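I've worked at Trillmont for 5 years. We clean and turn over furnished rentals, and since last February part of the job has been teaching machines to do the tidying. A few people asked what that changes for the staff, so I'm writing it down.

1/ Before, you cleaned a unit and went home. Now half of us spend part of the shift holding a gripper by hand and doing household jobs slowly. Small objects take the most practice: jewelry tins, trinkets, anything with a lid.
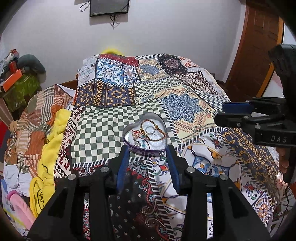 Heart-shaped tin held between the blue pads, bracelet and red string jewelry inside.

2/ Pay first. Gripper hours are paid at the same rate as cleaning hours. Mal-soon Song got that in writing from Hiltier, the company that buys the recordings. Before that it was a verbal promise.

3/ The work is easier on the back and harder on the wrist. Bok-nam Shin switched hands after her second week and now takes a break every hour. The rest of us copied her.

4/ You also slow down in a way that's hard to shake. I caught myself at home putting a spoon down like it might get rejected. Our team sent in 707 clips last quarter and 106 came back, mostly for moving too fast.

5/ A bed with a patterned spread and a heap of clothes beside it is a normal setup for us. They want homes as people live in them, so we have to leave the pile alone. That goes against everything I was trained to do.
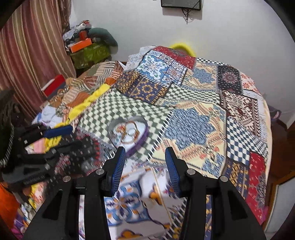
6/ Are we training our replacements? Da-eun Sun asked that at the staff meeting. The manager said no hours would be cut this year. He didn't say anything past that – I wrote it down.

7/ What I'd like is a say in which jobs go to the machine first. My vote is bathtubs. I'll post again when we hear back on next year's hours.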